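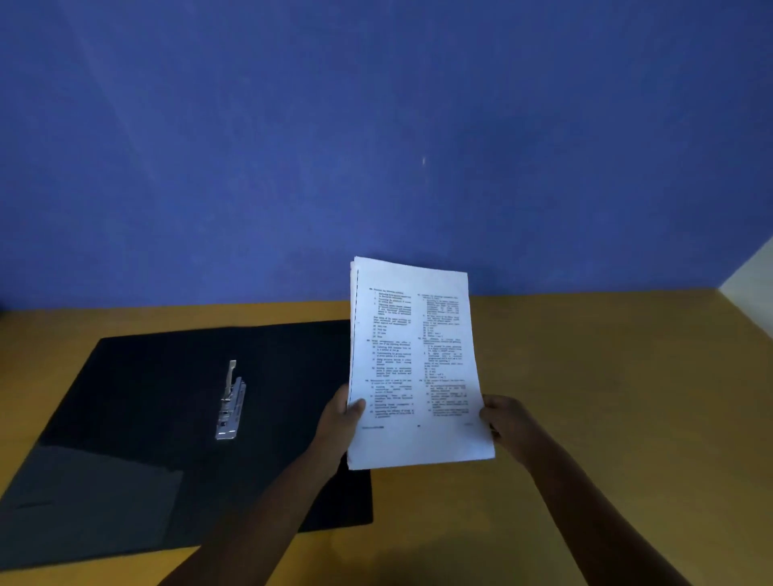

Printed sheets, an open black folder and an empty metal fastener. Two hands required.

April 3, 2023
By Dela Nyarko

About Rovard

Rovard is a small company that tests whether machines can do ordinary chores yet. Manufacturers send us a robot and a brochure. We read the brochure, put it in a drawer and ask the robot to file some paperwork.

We started in November, above a tile shop, with one workbench and a list of 33 jobs that any bored teenager could manage. The list has folding a tea towel on it, and sorting screws by length, and wiping down a shelf without clearing the shelf onto the floor. Houshang Talebi wrote most of it in an afternoon. He had spent years on a packing line at Stastumance and had strong feelings about what counts as an easy job.

Filing is number 28 and it has humbled everyone. A person squares up a stack of paper by feel, pinches it at the edges, lets it bow a little and never thinks about it again. A gripper has to find the edge of a sheet that is thinner than its own margin of error. Then there's the metal fastener, with its two prongs, and the holes that have to go over both of them at once. We have watched very expensive arms press a stack of paper firmly against the prongs and report success.

Folders have their own tricks. A dark cover gives a camera very little to work with, and a closed folder on a smooth desk would sooner slide than open. People steady it with one hand and don't notice they've done it. 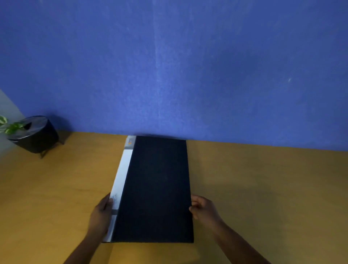 How we test

Each job is done by a person first, then by the machine, on the same desk with the same objects. We don't tidy up to help it. If the papers are a bit fanned out, they stay fanned out, as they would in your office.

A full trial is 163 attempts, spread over several days, with the objects shifted between goes. We film everything and write down what went wrong in plain words. 'Dropped it' is a permitted finding. 'Experienced a grasp-state discontinuity' was submitted once and sent back.

The shop-floor jobs go better than the household ones, mostly because shop floors keep things where they were left. The Kuvska arm was very good at moving identical cartons from one pallet to another. Faced with a fitted sheet, it stopped – which we thought showed judgement.

Our reports go to the maker and to whoever is thinking of buying. Ackah, our parent firm, pays the rent and doesn't get to see them early.

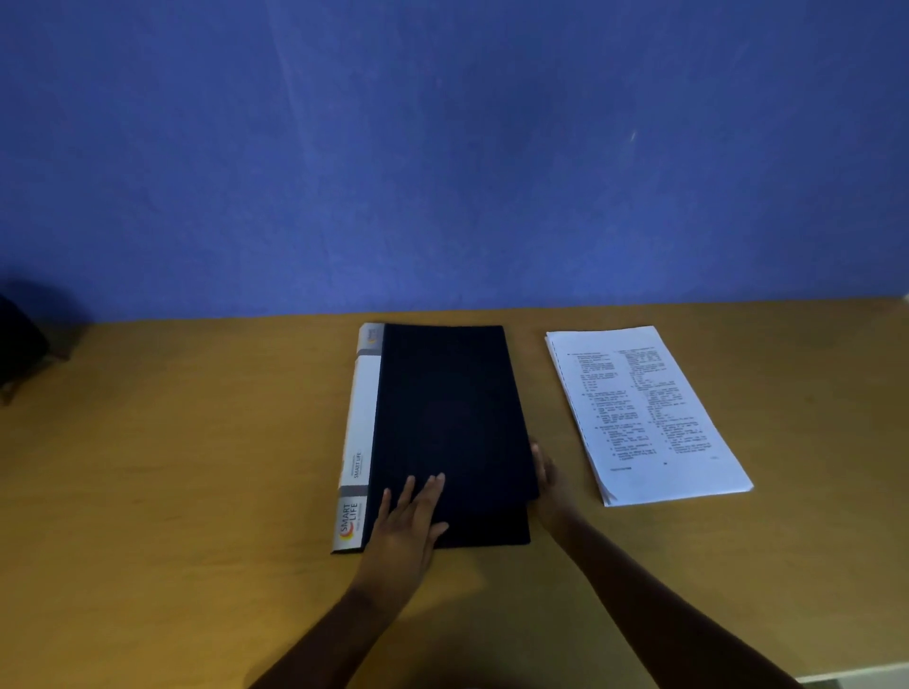

Can a robot do my filing yet?

Moving a closed folder from one place to another is within reach of several machines we've tried. Opening it, threading punched sheets onto the fastener and closing it again is still a job for a person, and we wouldn't buy a robot for that this year.

If you have a machine you'd like tested, or a chore we've left off the list, write to Dela at the Rovard office. Please don't send fitted sheets, we have plenty.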